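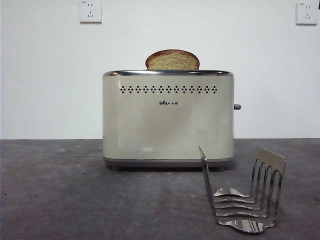

Frühstück aus der Werkstatt

Regula Hofstetter hat das Programm an diesem Vormittag schon mehrmals gestartet. Auf dem Laptop läuft eine Liste mit Positionen durch, Zeile für Zeile, und bei jeder Änderung speichert sie eine neue Fassung ab. Die Aufgabe passt in einen Satz: Ein Roboterarm soll Brot toasten und die Scheiben in einen Ständer stellen. Daran arbeitet sie mit Aurelia Plattner seit September.

Die beiden teilen sich einen Platz in der Gemeinschaftswerkstatt Plilside, einer früheren Schlosserei. Hofstetter ist gelernte Elektronikerin, Plattner unterrichtet Werken an einer Sekundarschule. Kennengelernt haben sie sich an der Drehbank, weil beide sie am selben Abend reserviert hatten. Ihr Projekt heisst Nernico. Was der Name bedeutet, wissen sie selbst nicht mehr genau.

Am Anfang stand ein Budget von 2.000 Franken für alles, was nicht ohnehin in der Werkstatt lag. Der grösste Teil ging in den Arm, den sie gebraucht kauften. Weitere 300 Franken kosteten Kabel, Netzteil und Kleinteile. Den Rest haben sie für Reparaturen zurückgelegt – und davon schon einiges verbraucht.

Das Toasten selbst macht wenig Mühe, denn die Hitze regelt das Gerät. Schwieriger ist der Hebel an der Seite. Er ist klein, und der Greifer muss ihn von oben treffen. Setzt er zu weit aussen an, rutscht er ab. Setzt er zu weit innen an, drückt er gegen das Gehäuse und schiebt den Toaster über die Platte.

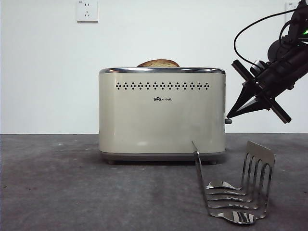 Plattner hat die Anfahrt deshalb in kleine Schritte zerlegt. Zuerst fährt der Arm neben den Toaster, dann senkt er sich langsam, und erst kurz vor dem Hebel wird die Kraft begrenzt. «Wir wollten anfangs alles in einer Bewegung machen», sagt sie. «Das sah gut aus und ging meistens schief.» Heute dauert der Ablauf länger, dafür muss seltener jemand zum Notausschalter greifen.

Auch das Brot macht Arbeit. Frische Scheiben geben nach, getoastete brechen. Hofstetter hat für beide Fälle eigene Greifkräfte hinterlegt und sie an mehr als 400 Scheiben ausprobiert. Gegessen wurde davon nur ein Teil. Den Rest nahm ein Kollege aus der Holzwerkstatt für seine Hühner mit.

Beim Ständer zählt vor allem der Winkel. Kommt die Scheibe schräg an, verkantet sie zwischen den Bügeln. Eine Kamera am Handgelenk des Arms liefert die Bilder, nach denen Hofstetter die letzten Zentimeter korrigiert. Glänzendes Metall ist dafür ungünstig, weil die Reflexe je nach Licht wandern.

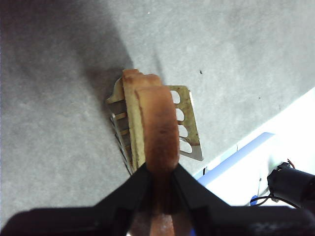

Nachbau erwünscht

Die Pläne wollen die beiden offenlegen, sobald die Anleitung fertig ist. Eine Gruppe aus der Werkstatt Podmont hat bereits Interesse angemeldet und möchte einen ähnlichen Aufbau für Tassen versuchen. Plattner schreibt am Kapitel über die Verkabelung, Hofstetter räumt den Programmcode auf. Als Nächstes soll der Arm 3 Scheiben nacheinander einräumen, ohne dass jemand eingreift.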